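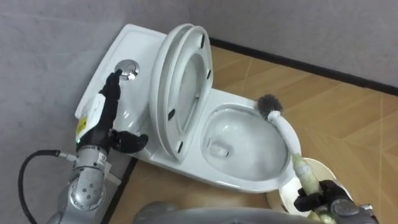

Winder, corner WC. Seat and lid up, flush button on the flat of the tank, a little left of centre.

March 30, 2023

Winder small room, WC. Continuing from the October pages on the slow button.

Starting condition. Water on at the isolator, tank full, seat and lid up against the tank. Small pool of clear water standing at the back of the bowl. No tissue or cleaner in the bowl. Pan is the one-piece Vitholm, set diagonally into the corner, so the tank backs towards the grey wall on the left and the bowl points out into the room. All remarks below about left and right are as seen standing in front of the bowl looking at the tank. The October pages use the opposite sense in places. I have marked the ones I found.

Complaint as passed on by Melur: half flush sometimes carries on as a full flush, and the button sometimes stays down after a short press. Both reported with the lid up. No reports with the lid down, but I doubt anyone flushes with it down in that room, so I place no weight on that.

Button.

Round chrome, dual flush, fits through the tank cover and is held from below by a plastic nut. Polished hard enough that it throws the ceiling light back at you and it is difficult to judge by eye whether the cap is level. Straight edge laid across it instead. Cap sits level at rest. Pressed slowly on the outer part of the half-flush side it tips, then goes down. Pressed near the middle it takes the other half with it for the last part of the travel, and that is when the full rod moves. So the first complaint can be reproduced at will by pressing in the wrong place.

Travel at the cap 10 mm with the cover on. Pushrods cut to suit the tall cover of the Bemholm and never altered when the Vitholm went in, according to Hernán. I had assumed they were the originals. The half-flush rod has a clean factory end and the full-flush rod has a saw cut with a burr on it, so someone has altered one of them. Deburred the cut end with a knife and a bit of wet-and-dry. Left the length alone for now.

The rest clearance between the full-flush rod and its pad on the valve should be 2 mm by the Rusu sheet that Hernán keeps in the drawer. Could not get a feeler in with the cover on, for obvious reasons. Used a pellet of modelling clay on the pad, cover on, cover off, measured the pellet. Squashed nearly flat. The rod is therefore standing on its pad or close to it, and any sideways tilt of the cap will start the full valve.

Turned the full-flush rod up into the button by its thread until the clay came out at 2 mm. Locknut was missing. Took one from the scrap button in the spares tray; thread matches, the plastic is a different colour. Repeated the clay with the locknut on, no change.

Half-flush rod checked the same way and left as found.

Sticking.

Second complaint harder to get. Pressed and released quickly, the cap came back every time I tried. Pressed slowly and held until the flush finished, it hung on release on 3 occasions, all on the half-flush side, and came up when I tapped the rim of the housing. Took the button out. Limescale on the inside of the sleeve, mostly towards the wall, in a ridge you can feel with a fingernail. The spring is sound. Descaled the sleeve and cap in citric acid solution in the beaker with the blue tape on it, rinsed, dried, a smear of silicone grease on the sleeve. No grease on the chrome.

Refitted. Slow press and hold repeated until I was bored with it. No hang. I would not call it cured until it has been through a few weeks of ordinary use.

Nut under the cover: hand tight and then a small further turn. The earlier nut in this position had been done up with grips and the marks are on it. Please do not use grips on the nut. It distorts the sleeve and then the cap will bind whatever else has been done.

Seat and lid.

Not in the job, but noted as it was all standing up in front of me. Both are glossy white plastic, rounded edges. The black rubber bumpers on the undersides are not evenly disposed: one near the top edge with the seat and lid up, another a bit lower on the right, and a pair along the lower left of the ring. The Rusu drawing for this seat shows a symmetrical layout. I cannot tell from the drawing whether it is for the same issue of the seat. Checked the right side of the ring for an empty socket or old adhesive and found neither, so I do not think one has dropped off. Query to Hernán.

Rock test, seat down, hand pressure at the front left and front right in turn. Slight movement at front right. A paper strip under the edge pulls free there and is gripped on the left. Small, and it would not be noticed sitting down. It does make a knock on the porcelain if the seat is dropped, and this may be the "clicking from the toilet" in the October pages, which we spent a morning blaming on the inlet valve.

With seat and lid up they lean back against the tank and stay there without help. Clearance to the button is adequate for a finger. Somebody with a large hand coming in from the right would be working round the edge of the lid, and I think this is how the button gets pressed off-centre. From the left there is nothing in the way. It is easy to get square onto the cap from that side.

I raised this with Melur, who thinks the hinge could be set further forward. The hinge holes are slotted and there is some adjustment left, but moving the seat forward alters how the ring sits on the rim of the bowl, and the rim on the Vitholm is narrow at the front. Not touched.

Pan and floor.

Front of bowl to the corner, measured along the floor on the diagonal: 575 mm to the chalk mark. The chalk mark is from the first fitting. The pedestal has not moved from it that I can see. The foot flares out where it meets the floor, and the silicone line follows the flare. Ran a thin card round it. Card goes under a short length at the back right, where nobody could have reached to smooth the bead with the pan set on the angle. Dry tissue pushed in and left there during the flushes below came out dry. Not a leak, just a poor bead. To be raked out and redone when the room can be left overnight.

Access to the isolator is poor. It is behind the tank on the wall side, and you do it by feel with the left arm. Screwdriver slot faces down. If this is ever drained again I would turn the isolator through a quarter turn, or fit one with a lever.

Flushes after adjustment.

Method: let the tank fill and the inlet shut off, press, watch the overflow and the bowl, wait for shut-off before the next. Food dye in the tank for the last of each set, to look for seepage into the bowl afterwards.

Half flush, pressed at outer edge: stops short as it should.
Half flush, pressed towards the middle: stops short. Before adjustment this ran on.
Half flush, pressed hard in the dead centre: both halves go down and it gives a full flush. This is how the button is made and I do not consider it a fault.
Full flush: clears, refills, shuts off. Water in the bowl returns to the same line.
Dye: no colour in the bowl after 10 minutes. Valve washer seating properly.

Refill is noisy near the end, a thin whistle that stops when the float comes up. Present before I started. The filter in the inlet tail has not been looked at and should be the first thing tried.

Loose points.

The full-flush rod is now set for this cover. If the cover is swapped for the spare one on the shelf the setting is lost. The spare has a thicker land round the button hole -- measured with the calliper, then I managed to smudge the figure, so measure it again before relying on it.

Citric solution is in the beaker with a watch glass over it, usable once more. Label is on it.

Clay pellets are in the lid of the Rusu tin. The squashed one is the "before".

The scrap button in the spares tray is now without its locknut. Marked with a cable tie so that it does not get fitted to anything.

Still to do: inlet filter (Melur). Silicone at back right (me, when the room is free). Bumper layout query and the correct issue of the drawing (Hernán). Hinge position to stay as it is until we have the drawing.

Correction to the October pages, second sheet: "button right of centre" was written standing behind the tank during the bench trial. Amended in pencil to "left, from front".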